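El taller compartido de Camargo prueba en simulación un brazo para levantar cubos

5 de septiembre de 2023
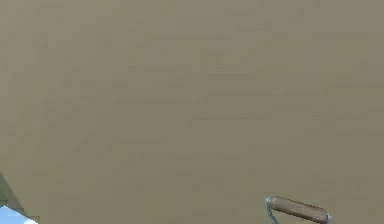
Vista de la simulación: el asa, con empuñadura de madera, casquillos metálicos y alambre.

Khoa Lưu y Lộc Trình, socios del taller compartido de Camargo, trabajan en un brazo robótico casero que deberá levantar cubos por el asa. Antes de montar la pinza definitiva ensayan el agarre en un entorno simulado que corre en el ordenador del taller.

El proyecto se llama Gresteo y lleva 3 versiones. La actual acumula 1.028 intentos virtuales, con cambios en la posición y la inclinación del asa. Según Lưu, lo más difícil es cerrar los dedos sobre la empuñadura sin empujar el alambre.

Las piezas del brazo se imprimen en el propio local y el presupuesto para motores es de 200 euros. Trình se encarga de la electrónica y ha publicado los planos de la base, de 42 centímetros de lado.

Las pruebas con el brazo montado empezarán en octubre, con el cubo vacío. El taller admite visitas previa cita.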